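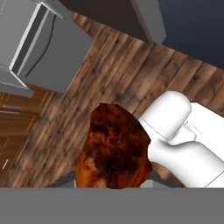

Issue 22, page 5

How to Exchange or Transfer Your Tickets When a Show Moves

When a show at the Cerkedau gets a new date, tickets for the old date carry over. You only need to do something if you can't make the new one.

Before you start
Find your booking number. It is at the top of the confirmation email and starts with the letters UM, for the Umari box office.

To exchange for another show
1. Sign in to your Umari account and open My Bookings.
2. Select the booking and choose Exchange.
3. Pick a new show. Seats held for members are marked in gray and can't be selected.
4. Pay any difference in price. If the new seats cost less, the balance stays on your account as credit.

To give your tickets to someone else
Choose Transfer in place of Exchange and enter the other person's email. They have 3 days to accept. After that the tickets go back to you and you can send them again.

Paper tickets
Bring them to the box office on Lui Street. The window is closed on Sunday. Old paper tickets are kept and new ones printed while you wait.

Groups
Bookings made through Drernine can't be changed online. Call their group desk with the booking number and the name on the order.

Parking passes are sold separately and have to be moved on their own page.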